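okay I've been asked enough times now so I'm doing the thread. how I went from killing three sourdough starters to baking every loaf my household eats. long one, get a drink

first, background. I am not a patient person. I learned to bake from the back of a flour bag and from my neighbor Salma Nasr, who has strong feelings about salt and will text them to you at 6 in the morning

starter number one died because I kept it on top of the fridge and forgot it existed. starter number two I fed with hot tap water. starter number three I'm not discussing

the one I have now came from Salma in a jam jar with a strip of tape on the lid that said FEED ME. it's called Polura. I don't know why, she named it, it came with the name and I wasn't going to argue

so. feeding. every guide I read wanted me to keep a jar the size of my head and throw most of it away every day. I did that for all of July and went through so much flour I got embarrassed at the checkout
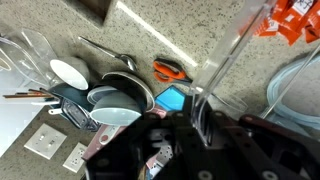

now I keep a tiny bit, like a heaped spoonful, in the fridge, and feed it the night before I want to bake. equal weights flour and water. it has been completely fine with this. it lives better than I do

(people are going to reply that you HAVE to feed it daily. you can feed yours daily! I support you!)

get a scale. I held out for ages because I thought it was fussy and then I got one and realized I'd been using wildly different amounts of flour every single time and blaming the weather

my everyday loaf: 800 grams of flour in total, which makes two medium loaves, one to eat and one to freeze. 560 water. 160 starter. 16 salt. that's the recipe, that's all of it, you can screenshot this post and leave

for flour I use mostly plain bread flour and swap in a scoop of whole wheat when I have it. I used to order a stoneground one from a little mill called Prasertsri and it was gorgeous and it also cost more than my shoes so now it's for birthdays

mix everything except the salt, let it sit while you do something else, then add the salt with a splash of water and squish it through with your hand. it'll feel like it's falling apart. keep squishing!

then folds. grab an edge, stretch it up, flop it over, turn the bowl, do it again. once every half hour, four times. I have missed folds to go pick up a kid, to take a nap, and once to watch an entire movie, and we still had bread

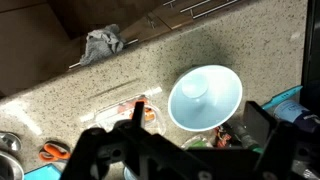

the part I got wrong the longest was shaping. I thought more flour on the counter meant less sticking, so I'd dump a whole drift of it down and then the dough would just skate around and never get tight. what you want is a little grip, because the dragging is what pulls the skin snug. I shape straight on bare stone now, and if you've got one of those speckled granite tops like the one up there, run your palm over it before you start, since dried dough bits hide in those flecks like you would not believe. damp hands, bench scraper, drag it toward you, turn, drag again. stop when it looks like it might hold a grudge

if it tears you went too far. let it sit ten minutes and it'll forgive you

proofing: I put mine in the fridge overnight in a bowl lined with a floured dish towel. rice flour is the one for this. regular flour soaks in and then you're peeling your loaf off a cloth at 7 am saying words

I have owned one (1) real proofing basket, a Walolero, and I left it in the garage and something ate part of it. the bowl works

baking. hot oven, as hot as mine goes without the smoke alarm getting involved, heavy pot with a lid inside while it heats. lid on for 20 minutes, lid off until it's darker than you're comfortable with. then leave it in for 2 more minutes after that

put a baking sheet on the rack UNDER the pot. this is from Wiroj Onsri in my replies last winter and it fixed my burnt bottoms overnight. Wiroj if you're reading this I owe you a loaf

don't cut it hot. I know. I know! the inside is still setting and you'll get that gummy line along the bottom and think you underbaked it. an hour at least. I go sit in another room
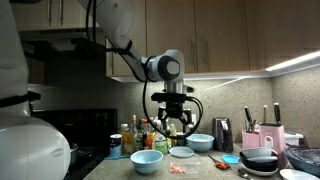

kitchen, backsplash lights on

a few things I get asked:

"my starter smells like nail polish" it's hungry. feed it twice in a row and see how it is tomorrow

"my loaf came out flat" usually it sat too long somewhere warm. sometimes it didn't sit long enough. I realize those are opposites. poke it: if the dent springs right back it needs more time, if it fills in slowly it's ready, if it just stays there, congratulations on your focaccia

"can I use all whole wheat" yes but add more water and lower your expectations about height. it tastes great. it makes a good doorstop shape

"what do you do with the extra starter" crackers! mix it with melted butter, salt and whatever seeds are going stale, spread it thinner than seems reasonable, bake low until crisp. my kids eat these faster than the bread

also somebody asked what I slice with and it's a serrated knife from a yard sale. no brand on it. I've tried fancy ones at my sister's house and went home and hugged mine

freezing: slice first, then bag it. toast from frozen. the times I froze a whole loaf I ended up standing over it with the yard sale knife and a bad plan

next on my list is a rye, the dense dark kind with caraway. Salma says I'm not ready. she's bringing over a tin with a lid for it anyway, so I'm taking that as a maybe

I'll post the rye when it happens, good or bad. if you've got a caraway rye that works in a loaf tin please put it in the replies, with weights, I'm begging you, no cups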